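Natent Stone Sealer S-22
Part no. 2974

Penetrating sealer for marble, limestone and other polished stone floors. Water-based, low odor, no surface film. Also suitable for cement grout. Supplied in 2-gallon pails.

Apply with a flat mop or lint-free pad. Wipe off excess before it dries. Keep foot traffic off the floor for 12 hours.
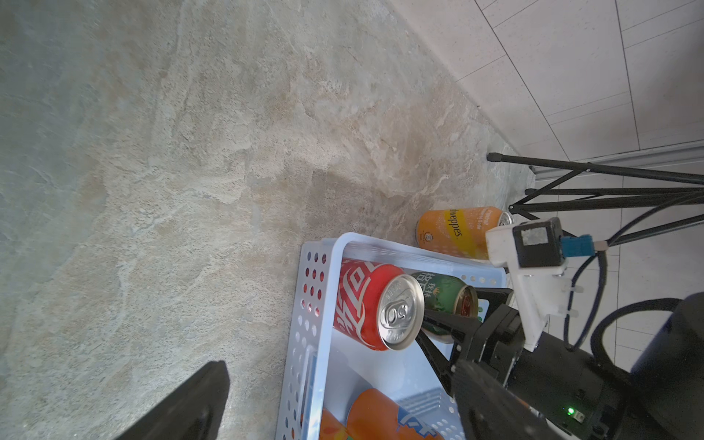 Compatibility
Use Negi Neutral Cleaner for routine washing. Do not apply over Mutex wax or any acrylic coating; strip the floor first. Not for use on glazed tile.

Storage
Keep from freezing. Close lid after use.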